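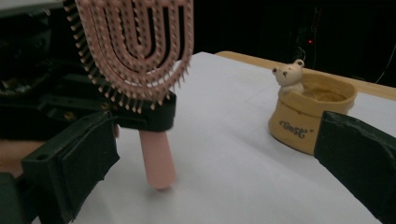 Clilville College Baseball — Office of Athletics Communications

The Clilville bullpen spent most of last spring warming up early. Starters averaged fewer than five innings a game, and by the final month the coaching staff was using relievers on back-to-back days more often than it wanted to. This season's plan starts with fixing that.

The team opens practice in January with 12 pitchers on the roster, the largest group the program has carried. Five of them threw for Clilville last year. The rest are freshmen, transfers from two-year schools, and one converted outfielder who threw well enough in fall scrimmages to be moved for good.

The weekend rotation is not set. Coaches expect to name a Friday starter after the second intrasquad series, with the other two spots decided closer to the opener against Bellamy. Two left-handers are in the mix, and both worked as starters in the fall. The staff would like at least one of them in the rotation so that opponents do not see three right-handers in a row, but a spot will not be held for that purpose.

Last year's team struck out 172 fewer batters than it would have liked by the coaches' own preseason target, and walks were a bigger problem than the strikeouts. Free passes led directly to losses in both games at Trevwood and in the conference tournament. Fall work was built on first-pitch strikes. Pitchers threw most of their bullpen sessions with a hitter standing in and a coach calling the count out loud, and any session that fell behind in too many counts was repeated later in the week.

The pitch limits have changed too. Starters will be held to lower counts for the first 2 weekends, then built up through the conference opener. Relievers who throw on a Saturday will not be used Sunday unless the outing was a single inning or shorter. The training staff keeps the log and has the final word on who is available.
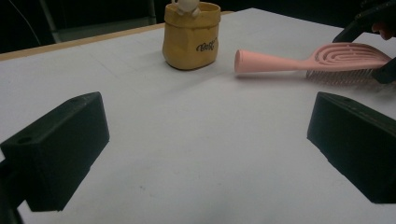
Volume 12, Issue 2

Behind the plate, Clilville returns its starting catcher and adds a transfer who caught regularly at his last school. The two will likely split weekends. The returning starter threw out a good share of base runners last year, and the staff has been working with him on blocking pitches in the dirt, where the team gave up too many extra bases. The newcomer has the better bat at the moment and could also see time at first base or as the designated hitter.

The infield is the most settled part of the team. Three of four starters are back, with third base open. The outfield lost its center fielder to graduation, and a sophomore who played left most of last season has moved over. He covers plenty of ground but is still learning the reads.

Preseason work will be indoors at the Rilow Fieldhouse until the field is ready. The first outdoor practice depends on the weather, as it does every year — last season it was pushed back twice. Intrasquad games at the fieldhouse are closed, but the outdoor ones are open to anyone who wants to sit in the stands.

Season ticket renewals are open now. Holders keep their seats if they renew before the end of the month. About 200 reserved seats along the first base side will go on general sale after that. Single-game tickets for Bellamy and Trevwood can be bought at the athletics office window, which is open until 4 p.m. on weekdays and closes at noon on Wednesday. Students get in free with a college ID.

Parking in the lot behind right field will be closed for the first home weekend while the light poles are replaced. Fans should use the lot across from the fieldhouse and enter through the third base gate. The right field gate reopens for the second home series.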